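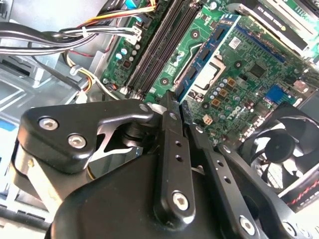
I have spent most of July with a screwdriver in my pocket, and I blame the old Dell. Some of you will remember it from the corner desk, where it wheezed through the membership list for years until we got the new one. I couldn't bring myself to take it to the tip, so it came home with me, and I decided I'd finally learn what all the bits inside a computer do. (My family have been very patient about the dining table.)

Memory was the part I wanted to get to grips with first, as it's the bit people always ask me about on Friday mornings. "Can I put more in?" Well, quite often you can! On a desktop board the slots are the long black channels with a little latch at each end, and the module is the thin strip covered in dark chips that sits down into one of them. Push both latches outwards and the strip lifts. Going back in, you line up the notch along the bottom edge, press evenly on both ends and wait for the click. I was far too gentle for the first few goes and kept thinking I'd done it when only one end was home.

Ľubica Ševčík came round with her reading glasses and a flask and put me right on plenty. She used to repair tills for Skultik, so she's seen the inside of everything. Her rules are switch off, pull the plug out, hold the power button in for a few seconds, then touch bare metal on the case before you touch anything green. She also told me off for picking modules up by the gold contacts. Edges only. I've written it on a sticky label.

The other thing I've learned is to check before you buy. I very nearly ordered a pair from Garkevon for £40 because they looked right and the price was nice – wrong type altogether, and they wouldn't have gone in. The notch is in a different place from one sort to the next, and no amount of leaning on it will help. Write down the full model number of your computer, look up what it takes, and if you're stuck bring the number along and we'll look it up together.

Dust is worth a mention too. A soft paintbrush does nicely for the board, and a few short puffs from an air can will see to the fan, but hold the blades still with a finger while you do it. Do it outside if you can. I didn't, and I was wiping down the dresser till teatime.

If you fancy a go yourself, we're having three mornings of taking things apart in the back room, tea and biscuits included. Bring a small crosshead screwdriver and an old egg box for the screws. And if anyone has a dead desktop in the loft, please don't throw it out just yet – give me a ring and I'll come and fetch it.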